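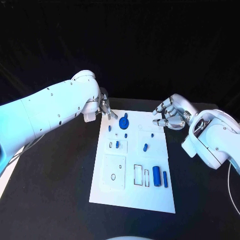 Qui sommes-nous

Juin – par Elvira Restrepo, secrétariat général

L'Institut Cedia est un établissement privé d'enseignement supérieur spécialisé dans les métiers de la traduction, de l'interprétation et de la rédaction technique. Fondé par Shanthi Saha, qui en assure toujours la présidence, il accueille 278 étudiants répartis entre le cycle de licence professionnelle et le cycle de master.

L'établissement a ouvert dans deux salles louées au-dessus d'une imprimerie, avec une seule promotion de 40 étudiants et trois langues de travail. Il en propose désormais neuf. L'arabe, le turc et le portugais ont été introduits à la demande des cabinets juridiques qui recrutent nos diplômés, et le turc demeure à ce jour la section qui reçoit le plus grand nombre de candidatures.

Notre enseignement

La formation repose sur la pratique encadrée de textes authentiques : contrats, notices, rapports d'expertise, correspondance administrative. Chaque étudiant de master remet au cours de l'année un mémoire terminologique, soutenu devant un jury composé d'enseignants et d'un traducteur en exercice. Les mémoires sont conservés à la bibliothèque Karaki, qui compte 428 glossaires consultables sur place. Le prêt à domicile n'est pas autorisé, à l'exception des glossaires antérieurs à la réforme des programmes.

Les cours d'interprétation, placés sous la responsabilité d'Ozan Karabulut, se déroulent en petits groupes. Les exercices de consécutive ont lieu le matin ; la simultanée est réservée aux étudiants ayant validé leur première année de master.

Partenariats et mobilité

L'Institut est lié par convention à l'agence Fonora, qui reçoit des stagiaires en relecture, ainsi qu'à l'école de langues de Drostau, avec laquelle il pratique l'échange d'étudiants pour une durée d'un semestre. Les dossiers de mobilité sont instruits par Muammer Bayram. Ils doivent comporter une lettre de motivation rédigée dans la langue du pays d'accueil – les traductions ne sont pas acceptées.

Gouvernance

Le conseil d'établissement se réunit deux fois par an. Il arrête le budget, fixe les droits de scolarité et se prononce sur l'ouverture de nouvelles sections. La direction des études est confiée à Emmett Villanueva, auquel doivent être adressées les demandes d'équivalence et de validation des acquis.

Le secrétariat reçoit le public sur rendez-vous, de 9 heures à 12 heures. Il est fermé pendant la période des soutenances.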